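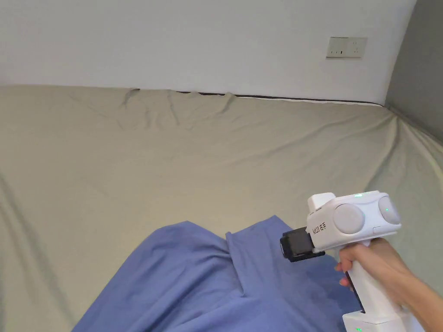 Skumden Residential Automation Programme
Pre-session Inspection Checklist: Handheld Grippers in Furnished Rooms
Site: Brulham test flat, bedroom
Inspection date: 22 June 2024
Equipment class: handheld gripper, operator-carried
Task group: soft goods (bedding, garments, cloths)

Scope

This checklist applies to all sessions in which an operator works with a handheld gripper on or beside a bed. It is to be completed before the first session of the day and again after any change of room, gripper or task. Each item is marked Satisfactory, Action Required or Not Applicable. Comments are to be entered wherever an item is marked other than Satisfactory, and may be entered elsewhere at the inspector's discretion.

Section A. Room and furniture

A1. Floor along the operator's side of the bed is clear of cords, shoes and packaging.
Satisfactory.

A2. Bed does not shift when leaned upon.
Satisfactory. Castors locked. The Besson frame used in this room has locks at the foot end only, so both must be checked by hand.

A3. Power outlets near the bed are undamaged, and no fabric is in contact with a plug.
Satisfactory. Nothing is to be charged from the outlet beside the mattress while a session is under way. Staff are reminded that bedding moves during folding tasks and can cover an adaptor without the operator noticing.

A4. Fitted sheet is secured at all corners.
Satisfactory, with comment. The sheet need not be pulled flat. Creases are acceptable under the Wirkuria task guide and should not be smoothed out between repetitions. A corner that has come off the mattress is to be refitted before work continues.

A5. Pillows, blankets and personal items removed from the mattress.
Satisfactory.

A6. Lighting is even over the working area.
Satisfactory. Blinds to remain in the position marked on the sill.

Section B. Gripper

B1. Housing free of cracks, sharp edges and loose caps.
Satisfactory.

B2. Front attachment firmly seated on its bracket.
Action Required. Slight play was found on the spare unit. The spare has been tagged and is not to be issued until the bracket screws have been replaced. The unit in use was checked and is sound.

B3. Indicator lights match the ready state given in the unit's instructions.
Satisfactory. Operators should look at every indicator, including those at the base, before picking up an item.

B4. Jaw force has been tested with the gauge.
Satisfactory. The limit for soft goods at this site is 20 newtons. Readings are kept in the equipment log.

B5. Unit mass, including battery, does not exceed the site limit of 500 grams.
Not Applicable. The limit takes effect in July. Units now in service will be weighed at the next quarterly inspection.

B6. Unit label legible and entered in the log exactly as printed.
Satisfactory. Where a label carries characters the inspector cannot read, a copy of the label is to be attached to the log entry. It must not be translated or abbreviated.

Section C. Operator

C1. Rings, bracelets and watches removed from the gripping hand.
Satisfactory.

C2. Sleeves fitted or rolled clear of the jaws.
Satisfactory.

C3. Operator can release the grip at once on request.
Satisfactory. Demonstrated 3 times with each hand.

C4. Rest breaks agreed before the session starts.
Action Required. The posted schedule does not state the length of the break. Bed-height work requires the operator to bend, and a break of seven minutes is to be taken after each block. The schedule is to be corrected and reposted.

Section D. Items to be handled

D1. Garments and cloths are clean and free of pins, tags and hard fasteners.
Satisfactory. Pockets are to be emptied before an item enters the room.

D2. One item only on the bed at a time, unless the task sheet states otherwise.
Satisfactory.

D3. Items are stored off the floor between sessions.
Action Required. The storage bin had been left in the doorway and was moved during the inspection. A shelf position is to be assigned.

Result

Sessions may proceed with the unit in use. Items C4 and D3 are to be closed before the next inspection. Item B2 remains open until the spare unit has been retested. Completed checklists are to be filed with the equipment log at the Brulham site office.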